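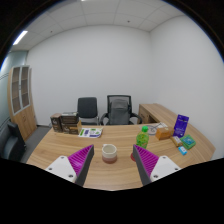

Adwoa Dramani writes that she tried keeping a worry list on her phone and gave up after a week, and that a paper one by the kettle has lasted her since February.

Paper works well for most people. A few other household habits that help on a tense day:

Keep the worry list short. One line per worry, with the next thing to do beside it. If there is nothing to do, write "wait."

Set a fixed time for it. Half past six is fine. Late evening is a poor choice if you sleep badly.

Clear one surface before bed. The kitchen counter or the desk, whichever you see first in the morning.

Charge the phone in the hall. A plain alarm clock does the waking.

Make hot drinks without a screen on. Four minutes of steeping is enough time to slow your breathing.

Put bills in one folder and open them on Sunday, all together.

If low mood goes on for more than two weeks, call your doctor. Household tips are no substitute for care.

Filed under: Home routines, Stress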